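Home Projects Workshop Notes Papers Forum About

Reading time: 4 minutes

4. Building the grippers

I should say at the start of this section that we didn't set out to design a gripper. Chia-jung Chow and I wanted two cheap arms that could share one table in the workshop at Lekulside, and we assumed we'd buy the hands and get on with the interesting part. Then we looked at prices, had a cup of tea, and started drawing fingers!

The first pair of fingers was flat and stiff, and it was awful. Flat fingers on a flat-sided block sound ideal (that's what I thought, anyway), but the moment the arm came in a few degrees off square, only one corner made contact and the block spun away. We tried rubber pads, then thicker rubber pads, then Chia-jung drew something with rounded contours that opened out towards the base, and that was the shape we kept. We call it the Prirer finger after the folder it was saved in, and I'm afraid the name has stuck.

Each hand is a rack-and-pinion affair. The motor turns a small gear, the gear pushes a toothed rack, and the fingers slide together along a rail. I like this layout for a shared workshop because you can take it apart with one hex key and see at a glance what's wrong. Our first version had the motor pulling on a cord, and whoever used it last always left it slack for the next person, usually me.

4.1 Trying them on blocks

We used painted wooden blocks for nearly everything. They're cheap, they don't mind being dropped, and a square of dark tape on the table gives you a target that both of us can agree on. Figure 3 has the two hands at work on a yellow block and a red one, with the orange fingers fitted.

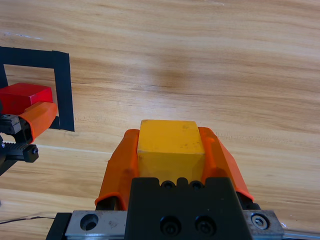
Figure 3. Yellow block held in the right gripper; the left gripper's finger is against the red block, by the tape square.

How hard should a home-built gripper squeeze?

Start with the lightest grip that will lift the thing, then add a little for the swing of the arm. We set ours by raising the motor current in small steps until a block stayed put through a full sweep, and then went one step further. Going harder than that only bent the fingers and warmed up the motor.

With that sorted we ran the long test. A run was one pick, one carry and one release, and we logged 3,015 of them over the winter, mostly in the evenings when the saws were off and you could hear the gears. Chia-jung wrote the logging script, which we named Donositz, and it saved the motor position and current for every run along with a note if one of us had stepped in. I stepped in a lot at first (I'm a fidget), so we left those runs out of the comparison.

The faults fell into two sorts. Most were at the pick, where the fingers closed before the arm had stopped moving and nudged the block out of line. A short pause of 60 milliseconds before closing got rid of nearly all of these, and I'm slightly embarrassed by how long we spent redesigning the fingers before trying it. The rest were at the release. The fingers opened at slightly different speeds, one side let go late, and the block landed turned. Cleaning the rack helped, and so did slackening the rail screws by a hair.

We broke six fingers in all, every one of them at the narrow part near the mounting bracket. By February we'd thickened that part and hadn't broken another, though I wouldn't call it proven. A spare takes us some 8 hours to print at the slow setting, so we keep a box of them under the bench.

4.2 What we'd change

The mounting bracket wants two locating pins. At present you line it up by eye while you tighten the screws, and my eye and Chia-jung's eye don't agree. We'd also like proper strain relief on the cables, and a cover for the rack so that sawdust stays out of the teeth. The drawings we've put up for the Man arm include the pins but not the cover, which is still a sketch on the back of a delivery note.

Comments (3)

rackandruin: Did you try a softer filament for the fingers? Mine went gummy after a month but the grip was lovely.

tessellate: The pause before closing fixed mine too, thank you! I'd been blaming the gears.

oldbench: Any chance of the bracket drawing in inches?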